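Fostville Maker Library: Planning for a Two-Arm Station

How many arms should we budget for?
Start with 2 if you can! A pair can hold a small part between them, and that opens up so many more table jobs.

How big a table do we need?
Ours in Jutley is 152 cm long, and we use every bit of it. Leave room for clamps and for the cups and boxes your parts live in.

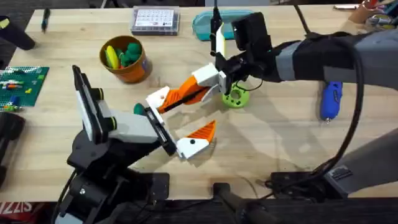 What gets forgotten in the budget?
Spare fingertips and sleeves for the cables. We set aside $300 a year for both, and last year we spent $146 by August.

Can we try one first?
Please do! The De Smet branch has open bench time until 4 pm. Bring your own small parts.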